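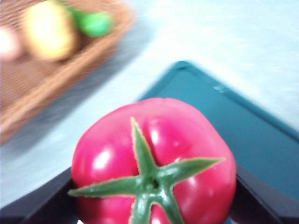 Wrist camera view over the tray, artificial tomato up front.

Hi, I'm Yuxi Ren, and I need people to come move fake fruit with me! I run the grasping study at Movilness, and we're looking for participants to guide a robot arm by hand while the wrist camera records.

The question I'm chasing is pretty simple: does an arm learn better from a beginner's fumbling than from one expert doing the same clean motion over and over? We've got 1706 recordings so far, nearly all of them from me and Jinfeng Pan, and we move so much alike by now that it's a problem. On our last test the policy (we call it Olby) did fine on the lemon and then completely lost its nerve on anything round and shiny. In my pilot, adding 1000 clumsy demos from new people helped more than I expected, so now I want to do it properly and get to 3176.

You'd come in for one session of 2 hours, with a snack break in the middle. I'll show you how to hold the arm, you'll practice a bit, and then you just go, basket to tray and back again. Drops are fine. I keep the drops!

You should be 18 or over and okay with standing for part of the time. Left-handed folks, please please write to me, we have hardly any of you. If you've worked with robot arms before, you're too good for this one, sorry (ask Magdalini Zacharopoulos about her Feng study instead).

Sessions run through April, mornings from 9:30 or evenings from 6. We pay by gift card when you leave. Email me your first name and which slot suits you, and I'll send directions and the consent form.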